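How Does a School Buy a Robot?

14 comments | Share this

Imagine your school says yes. Yes, you may have a robot club! Everybody cheers, and then somebody has to sit down with a pencil and work out what to buy. That part may sound dull next to the robots themselves, but it is a bit like planning a very big birthday party, and it can be just as much fun once you get going.

Let's plan for a made-up club together. We'll call our town Prustinthorpe, and we'll say the club has $600 to spend this year. That sounds like a mountain of money when you think of it in ice creams. In robot parts, it's a smallish hill.

The first thing to decide is what you want the robot to do. Do you want it to roll across the floor? Draw pictures? Pick things up and put them down again? Our club wants picking up, so we need an arm, and an arm needs a gripper, the part that does the job of your fingers. Grippers come in lots of shapes. Some are soft and squashy, and some are long and stiff and get narrower toward the tip. Ordinary things like cardboard boxes are good for practicing with, and they hardly cost a penny, so write "old boxes" on your list and put a big happy zero beside it. 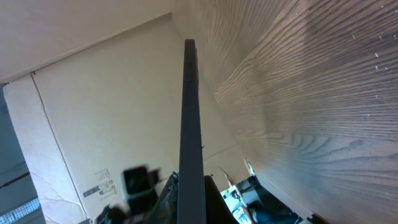

Why not buy the biggest, strongest gripper in the shop?
A bigger gripper costs more and weighs more, so the arm has to be stronger to lift it, and a stronger arm costs more too. It's best to choose one that suits the things you want to pick up.

Now for the list itself. Clever planners split it into two piles, the "must haves" and the "would be nice" things. The arm is a must have. So are the motors that bend its joints, the power supply, and a computer to tell it what to do (your school may already own one of those, so do ask before you spend anything!). A box of shiny stickers is a would-be-nice, even if it doesn't feel that way when you're eight.

Then come the little things, which people forget all the time. Cables! Plugs! Spare screws! Our club puts aside $30 just for those, and keeps it in its own envelope so it can't wander off and turn into stickers. It helps to measure your table as well, before you order, and to find out how far away the wall socket is.

You also have to decide how many arms you want. One arm can do plenty. Two arms can work on the same thing together, the way you use both hands to open a bag of chips, but you need more table, more sockets and many more cables. Look how much is going on when two arms are both busy with one flat card.

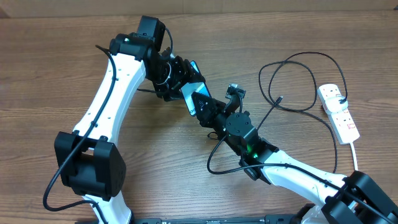 What if the club can't afford two arms right away?
Buy one arm first and learn to use it well, and save up for the second. Try to pick a kind that will still be sold later, so the two will match.

Last of all, leave a little money unspent. Motors wear out, and small parts roll under cupboards and are never seen again. If our club plans for 3 spare motors in September, it won't be stuck waiting for the mail in March.

Would you like to try it at home? Take a sheet of paper, write your pretend budget at the top, and draw the robot you would buy. Then put a price next to every single part, even the screws, and see how much you have left for stickers.

Shared 30 times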